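Re: [cell-planning] Budget for the second picking cell
22 December 2025

> The Lurkier quote came in at 3925 for the gripper, with mounting kit. If we
> sign before the new year they hold the price until August. I'd like to put
> in for two, plus 400 for spare fingertips, and be done with it. Any
> objections?

Yes, a few.

I don't doubt it's a decent gripper. What I doubt is that we know what the second one is for. The request says "throughput", and I can't find a throughput number anywhere in it. Mestard gave us the same speech last time, and we ended up paying another 1000 for brackets and cabling that weren't on the quote.
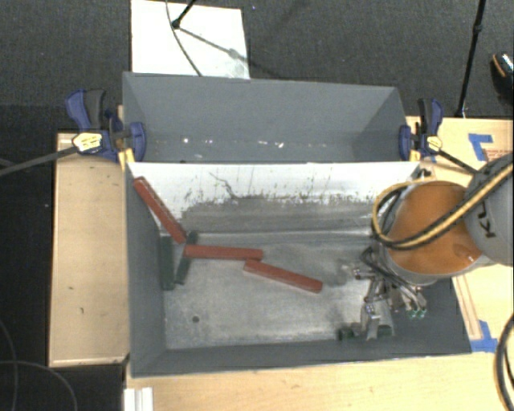
Bin picking with parts that lie across each other or up against a wall is slow work, and a second gripper doesn't make it faster unless there's a second arm free to carry it. Inska's lead time on an arm takes us past August anyway. So what would the spare do until then – sit in its box and use up its warranty?

The fingertips I'd sign for today. They wear, and 400 is fair. I'd also like a line for bins and clamps, which keep getting left out because they're cheap.

Before we order two of anything, could someone ask Šindelář for a price on the same class of gripper? Last I heard they would lend a unit for 3 weeks. If Lurkier won't do the same, I'd want to know why.

I'll hold my approval on the second unit until I see both quotes.

Contact list owner | Archive policy | Back to top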